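Garment folding with a hand-held gripper: gallery

These pictures accompany the Plallent write-up on learning to handle clothing from human demonstrations. In each demonstration a person works with a two-fingered gripper while a wide-angle camera fixed to the tool records the view. No robot arm is needed at this stage – the gripper path is recovered afterwards and used to train the policy.
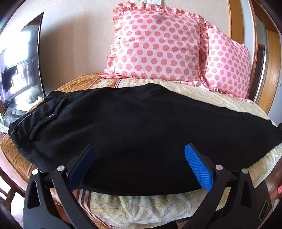

Dark garments gave us the most trouble. Seams and hems have little contrast in black fabric, and the edge detector from our earlier Fevden work found them in too few cases to be useful. We therefore dropped explicit edge detection and trained directly on the camera view. The training set holds 362 demonstrations, recorded in ordinary furnished rooms. The first 50 were used only to settle the camera calibration and are not part of the results.

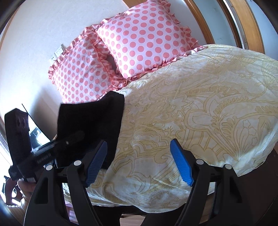

Gripper open over the bedspread, with folded black cloth to the left and dotted pillows behind.

Patterned bedding was kept in the set on purpose. A policy trained only on plain backgrounds tended to place its grasp on the print, a fault we first saw in the Premosmont trials in March.
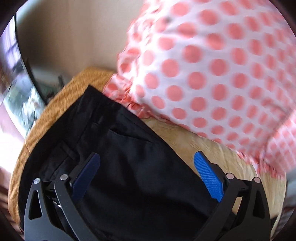 Grasps from both sides of a folded garment are labelled separately from single-edge pinches. The two need different closing widths, and mixing them made the predicted width unreliable. Evaluation used 100 held-out grasps, scored in 3 classes: held, slipped and missed. Full tables, along with the Cattaneo baseline, are on the results page.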